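Mixed hardware from a desk teardown, sorting before reassembly
Board: Fasteners and Small Hardware
Replies: 11

torque_ledger
Posted Dec 21, 2024

I took apart a Trakano sit-stand desk for an office move and the hardware all went into one bag. The parts list is gone. I have bolts of at least two lengths and head styles, plus washers in two finishes, one bright and one dark. The desk goes back together next week in a smaller room.

Two questions. Does the washer finish tell me anything about where each washer belongs? And is there a sensible order for sorting mixed hardware when there is no list to check it against?

m6_or_bust
Sort by thread first. Diameter and pitch, then length, then head. Finish is the last thing I would look at. Suppliers change plating between batches and a bag can have both in it from the factory.

torque_ledger
Thread gauge is on order. Calipers I have.

platen
Calipers are enough for the diameter. For pitch, hold the unknown bolt against a known one, threads facing. If they mesh with no light showing over the full length, the pitch matches. A nut of known size also works, but run it on by hand for several turns. One turn proves nothing.

hexhead_oslo
Disagree with m6_or_bust on finish. On the Lauritsen frames we maintain, the dark washers are hardened and go under the leg bolts. The bright ones are soft and go under the top fixings. Swap them and the soft washer dishes under load. I have replaced a fair number.

m6_or_bust
That is one manufacturer. Black oxide, dark zinc and plain dirty steel look the same on a table. Color does not give you hardness. Run a file lightly across the edge. If it skates, the washer is hard. If it bites, it is soft.

hexhead_oslo
I did not say color gives hardness. I said that within one product, color is usually deliberate.

m6_or_bust
"Usually" is carrying a lot there.

Catríona Keane
I run the fit-out bench for a small office furniture reseller and we get this problem with most secondhand frames. Our order is bolts out first, standing on their heads on a light, flat surface, then washers laid flat, and only after that any measuring. A bolt stood on its head shows you its length against its neighbor at a glance, and it does not roll. Leave space between types. We quit using trays for the first pass because everything slides into the corners.
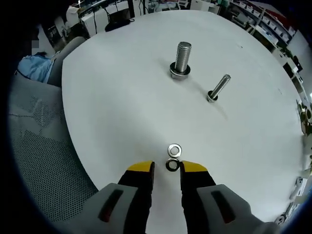 Bolt heads are where I would spend the time, torque_ledger, before the washers. A wide flanged hex head already spreads the clamping load, so on many frames it goes in with no washer at all, and people waste an evening hunting for washers that were never in the kit. Compare the thick bolt near the back of the table, sitting on its flange, with the slender one to the right on its small round head. The second type is the one I would expect to want a washer, particularly into a slotted hole. The slender one also has a partly smooth shank, and that matters for placement: the smooth length should pass through the clearance holes, with thread only where it engages. If the smooth part reaches the tapped hole, the bolt will bottom out before it clamps. As for the bright and dark washers, I keep them apart until each has been tried on a shank, and I do not guess from the color.

torque_ledger
Useful. My thick ones do have the flange. I had been looking for matching washers and not finding enough.

platen
Second the flange point. Check the underside too. If it is serrated, do not put a washer under it at all. The serrations are there to bite the joint face, and a loose washer defeats them.

quiet_bracket
Standing long thin ones on a small round head is asking for it, though. They lean and then they fall, and one takes out the row. I lay anything slender flat in a strip of corrugated cardboard, one per groove. Same length comparison if you butt the heads against a ruler.

Catríona Keane
Fair for quantity. For a handful I still stand them. For a whole frame kit the cardboard is better, and you can write on it.

hexhead_oslo
What do you do about washer inner diameter? Two sizes that are close will both go over the same bolt.

Catríona Keane
Measure the hole, then drop it over the shank and see how far it shifts sideways. If it shifts far enough that the head barely overlaps the ring, it belongs with a larger bolt. Outer diameter is less help. It varies too much between standards.

platen
Thickness is worth recording as well. I have had two washers with the same hole and the same outer diameter, one clearly thinner. The thin one was a spacer shim from a monitor arm.

m6_or_bust
Once sorted, bag by joint and not by type if you can work out the joints. Type-sorted bags are fine for stock. For a rebuild you want the bag for the left leg to contain everything for the left leg.

torque_ledger
I can do that for the legs. The crossbar is less clear, the holes look identical at both ends.

quiet_bracket
Dry fit it. All bolts started by hand, nothing tightened, frame upside down on a blanket. If any bolt needs a wrench in the first 2 turns it is the wrong thread or it is crossed. Back it out.

hexhead_oslo
For storage afterward I use the Zuvow drawer units. Dividers lift out. The Plusel ones are cheaper but the small washers get under the dividers and you find them in the wrong compartment.

platen
I have the Plusel. A bead of hot glue along the divider edge fixes that.

hexhead_oslo
Then the divider does not lift out.

platen
Correct. Mine do not need to.

torque_ledger
Update. Flanged bolts all measure the same diameter and have no serrations. Slender ones are a smaller diameter and the bright washers fit them with little play. The dark washers go over both, loose on the slender ones. File skates on the dark ones and bites on the bright ones.

hexhead_oslo
So the dark ones are hardened.

m6_or_bust
On this desk, by file test. I have no objection to that.

Catríona Keane
Try the dark ones at the feet or wherever the frame has an oversize hole. If there is a ring-shaped witness mark in the paint, match the washer's outer edge to it. That mark is the nearest thing you have to the parts list.

torque_ledger
There are marks at the crossbar slots. I will check them against the dark washers when I have the frame under a decent light.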